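Old Ovens and Older Recipes: Baking by the Handful

The January item on bread ovens brought in more mail than usual, most of it asking how anyone baked a decent loaf before ovens had dials. The short answer is that they tested the heat with whatever was close by. A cook threw a pinch of flour on the oven floor and watched how fast it browned. If it went black right away, the door was left open a while. If it stayed pale, more wood went in.

Our copy of the Poirier household book, which came from an estate sale in Grondville, gives three heats and no numbers. They are "bread heat," "pie heat" and "falling heat." Bread went in first, after the coals were raked out and the floor was swabbed with a wet rag on a pole. Pies followed when the loaves came out. Custards, dried apples and beans took whatever was left overnight.

I have been trying to put modern settings next to these. For the plain white loaf I start at 500 and turn it down when the crust takes color. Pie heat seems to be close to 400 for fruit and a little less for meat. Falling heat is the hard one, since a home oven holds steady and a brick one does not. I start the baked custard at 325, shut the oven off after 40 minutes and leave the door closed until the dish is cool enough to pick up. The middle sets softer than it does in a water bath. I like it that way.

Flour is the other problem. The book measures it by the handful and the teacup. I weighed my own handful several times and never got the same answer twice, so I go by feel and add the last of the flour slowly. The Hondmont mill flour soaks up more water than the store kind, and the dough wants to sit before you decide it is too wet.

The yeast in the book is a potato yeast, kept in a crock in the cellar. I made one batch. It worked, slowly, and the bread had a faint sour taste that went well with butter and not so well with jam. The full recipe is too long to print here, but I can mail a copy to anyone who asks.

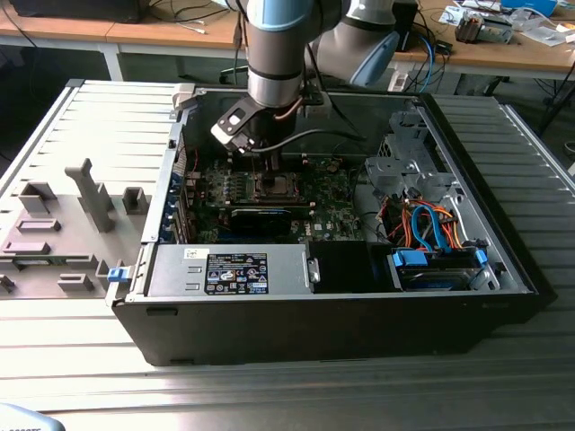

Wojciech Wieczorek writes that his grandmother never used flour on the oven floor. She held her bare arm inside and counted, and if she had to pull it out before twenty the oven was ready for rye. He adds that she baked on cabbage leaves, which kept the ash off the bottom crust, and that falling heat was for plums and nothing else.

I had not come across the cabbage leaves before and would like to try them. If you have used them, let me know whether the ribs go up or down.

The next item will be on vinegar. Please send labels, crock marks and family recipes by April 30, 2020.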